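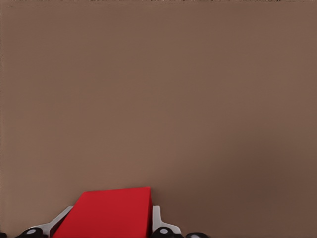

Wanted: equipment planner (part-time, fixed term) to help us decide whether to buy a robot arm

Ruchti is a small contract packing shop. We put other people's parts into other people's boxes. For two years we have been told that we need a robot arm, mostly by people who sell robot arms. We may need one. We would like somebody with no stake in the answer to work through it before we sign anything.

The position runs for one budget cycle and ends when the plan goes to the owners in April. If your recommendation is to buy nothing, you will be paid the same.

What we have so far

Two quotes, from Gravard and from Semard. They can't be compared as they stand. Gravard includes the gripper and leaves out installation. Semard includes installation, then lists the gripper, the guarding and the training as options, and we don't see how you could run the thing without any of them. Both came with a payback figure on the first page. Neither showed the hours behind it, and when we asked, one sent us the same brochure again.

We also have simulation runs of a gripper picking up plain blocks. They look fine. Our parts are bagged, dusty, sometimes bent, and arrive in whatever order the customer's truck was loaded. We want to know how much of a simulated result should be allowed to count in a purchase decision, and we suspect the number is small.

What you would do

Rebuild both quotes line by line so they cover the same work. Find the costs that were left off: spare fingers, air supply, software licences after the first year, floor repairs, the service call when it stops in the middle of a shift.

Write a test using our own parts, and get each supplier to agree to it in writing before a deposit is paid. The test should be 1,000 picks in a row, with every drop and every stop logged. We don't want a highlights reel.

Check our labour figures. We logged 1,463 hours of hand loading on the Brastia line last year. A supplier has called that 2,000 in his spreadsheet, and we'd like to know where the rest came from.

Set out at least one option that isn't a robot. A better table and a second cart have never been properly priced.

Who we are looking for

You have bought or budgeted for shop equipment before and can tell us about a purchase that went badly. You can read a quote, a wiring diagram and a maintenance contract. You don't need to program robots, though you should know enough to ask a programmer an awkward question. A degree is fine. So is a trade ticket.

If you sell for, consult to or earn referral fees from any automation supplier, please don't apply. We will ask for this in writing.

Hours and pay

Sixteen hours a week, on site for at least half of them. You need to watch the loading being done, including the late shift. Pay is hourly and depends on experience, and we will give you the range on the first call so you don't waste an afternoon. Safety boots are reimbursed. Parking is free but the lot is not plowed early.

How to apply

Send a resumé and one page on a piece of equipment you talked an employer out of, or wish you had. No cover letter. Address it to Emil Frei, Operations, at the front office, or drop it off in person. Applications close 12/29/19. We will answer everyone, though it may be a short answer.

Agencies: no thank you.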